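Kitchen Help > Serving and Storing > White Plastic Trays FAQ

White plastic trays: your questions answered

I've been catering out of my own kitchen for years and I get more mail about trays than about any of my recipes. These are the ones that keep coming up. Last tidied up April 2024.

Why white?
Because I can see what's on it! Crumbs, sauce, a smear I missed - it all shows up. Dark trays look lovely on a table, but I never quite trust them when I'm washing up in a hurry.

Does a raised rim matter?
It does to me. Anything small and round will wander the moment you lift a flat board, and I've chased enough meatballs across the floor, thanks. A rim holds them in, and rounded corners are much easier to wipe out than square ones (no cotton buds required). 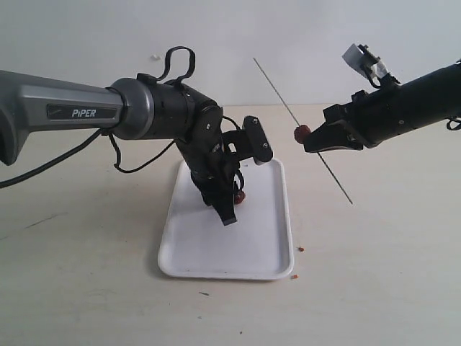
Should I line it?
For dry things I don't bother. For anything oily or sticky I put down baking paper, cut a bit short so it doesn't ride up the sides. Salamatu Obi wrote in to say she uses a clean tea towel under bread rolls, and I've pinched that idea for good.

How do I get stains out?
Bicarb and a little water, made into a paste and left on while you have a cuppa, then a soft cloth. Tomato and turmeric might need a second go. Please don't use a scourer - the scratches grab colour and you'll be worse off next time.

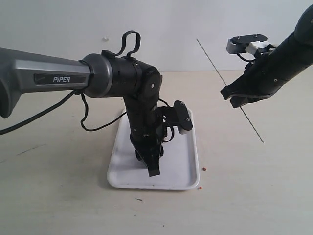 What about little specks that stay behind after a wipe?
Run your fingernail over one. If it lifts, it's just a crumb and a damp cloth will fix it. If it doesn't, it's probably a mark in the plastic, and I'd try the paste before giving up on it.

Can it go in the oven?
No! Not even a low one, not even "just to keep warm". Dishwasher is a maybe, so check underneath for a symbol. I do mine by hand.

How many do I need?
For a family, two. I had a Markton one and a Becerra one going for ages and swapped them about, one for raw and one for cooked, never mixed up.

Where do you keep yours?
Standing on their sides next to the chopping boards. Stack them damp and they stick together something awful, so give them a proper dry first.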